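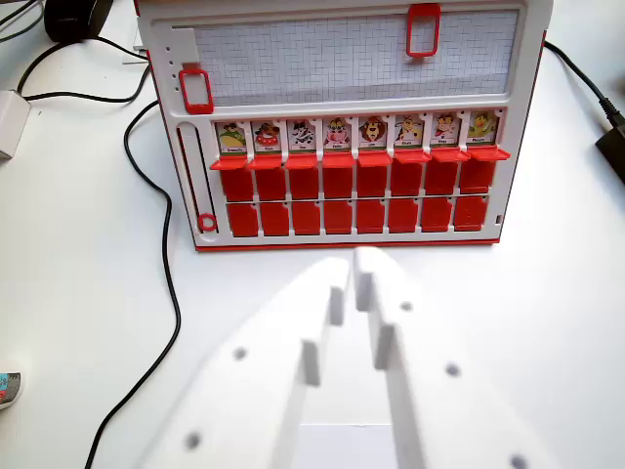

Our project asked how many examples a small learned policy needs before it can handle the flaps of a children's board game. Earlier student groups at Carnon had worked with blocks and cups, and we wanted something with thin parts that move only one way. We chose a guessing game with cartoon characters on cards. The board stands upright on a white table, and below the row of cards are red flaps set close together, with only thin white dividers between them. The two gripper fingers are wide compared to a single flap, so a small error sideways puts a fingertip on the neighbor. Most of our early problems came from that.

## Collecting the examples

We recorded 300 demonstrations, all by teleoperation. Perrine Besson drove the arm for the first half and I drove it for the second. Each demonstration starts with the arm a short distance from the board and ends when the chosen flap has moved and the fingers have backed away. The operator saw only the wrist camera view, the same view the policy gets. This slowed us down at first – depth is hard to judge when the fingers fill so much of the picture – but it kept us from using information the policy would not have.

Before each session we shifted the board a little or turned it slightly. Cables on the table stayed where they happened to be. We kept failed attempts in a separate folder and did not train on them.

## Labels and checking

Every recording was named with the operator, the target flap and the result. We checked them in Trorska, the lab's playback tool, and threw out 13 where the board slid during contact. New recordings replaced them.

## Results

With 40 demonstrations the policy reached the board but often stopped short of it. With the full set it usually touched the right flap. Flaps at the ends of a row were still worse than those in the middle, and we think we recorded too few of them.

Perrine's demonstrations were smoother than mine, and a policy trained on hers alone hesitated less. We had time for only 2 training runs per operator, so this needs to be repeated.

Anatole Guérin
2 September 2018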